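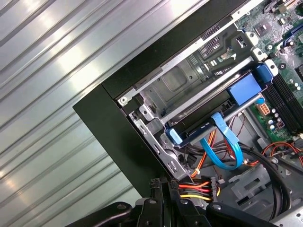
Wrist camera view, Rovley kit, open desktop case on the teardown bench.

Rovley Wrist Camera and Demo Recording Kit

I'm Omar, I look after the recording side at Plumik, and this is the page for the kit I use nearly every day. If you're collecting demonstrations for a learning system and your arm spends its time poking around inside things (computer cases, fuse panels, the backs of appliances), this is the one I'd point you to first.

What you get is a small camera that sits at the wrist, a bracket, a hand controller with a trigger for the gripper, and the recorder box with our software already on it. You drive the arm, the box saves the video, the arm positions and the gripper opening together, all on one clock. Press the green button to start an episode, press it again to keep it, hold it down to throw it away. I hold it down a lot!

Why we built it around teardown work

We started with blocks and cups like everyone does, and then Bhupendra Sandhu dragged in a pile of old desktops and said try that. He was right. The inside of a PC is a rough place for a camera: shiny bare metal, black cables lying across black cables, thin colored wires bundled into a power connector, a floppy blue SATA cable looping wherever it likes. A camera up on a post loses the fingertips the second they go down into the case. Put it at the wrist and you can still see the jaws in among the power wires, which is the part the model has to learn from.

So the lens is wide, wide enough that the gripper is always in the bottom of the picture with plenty of case left over above it. People ask me if they should crop the gripper out before training. Please don't! I tried it in December and spent ages wondering why the policy kept stopping short of the connector.

Exposure is the other thing. The stock setting was fine on cardboard and awful over sheet metal, so there's now a "bright metal" preset that holds the highlights down and stops the exposure from pumping as the arm swings across. It's a little dark in the deep corners. I can live with that, and if you can't, manual mode is two menus in.

Quick specs

Frame rate: 60 per second
Camera weight with bracket: 98 grams
Episodes per hour, once you've got the hang of it: 45 (that's me on short cable tasks, you may well be faster)
Cable supplied: USB-C with a locking collar, right-angle plug at the camera end
Mounts: Darwish two-finger gripper as standard, blank plate for anything else
Export: plain video files plus one table per episode

A few things I've learned using it

Keep your episodes short. "Disconnect everything and lift out the drive" sounds great as a task name, but you'll fumble something in the middle and lose the whole take. I split it up: reach the connector, grip it, free it, move the cable aside. Each one gets its own label in the drop-down, and you can add your own labels (the list takes 16 before it starts scrolling, and by then you probably have too many anyway).

Move the case between takes. Turn it, tip it, lean it at an angle, swap it for another model. My first batch had the same case in the same spot every time and the arm learned that spot beautifully and nothing else.

Keep some of your messy takes too. If you miss the connector, back off and go in again, that's worth saving, just tick "recovery" so you can find it later. I delete the ones where I've snagged a wire and yanked the whole case along.

And unplug the machine you're working on, take out any battery, and leave the power supply closed. The kit is for practice on dead hardware.

What it doesn't do

There's no depth and no force sensing. For tight latches you really want to feel what's going on, and Bhupendra is testing a fingertip add-on for that, but I don't have a date for you. The bracket doesn't fit the older Wodton wrist either. The bolt holes are close enough to fool you, so check before ordering.

Ordering

Kits ship assembled, with the bracket of your choice and a short practice set of episodes so you can check your export before recording anything. Spare brackets and cables are on the accessories page. If your gripper isn't listed, send me a drawing or a phone snapshot of the wrist plate and I'll tell you whether the blank plate will work.

Page updated Jun 26, 2023: bright metal preset added, cable changed to the locking type.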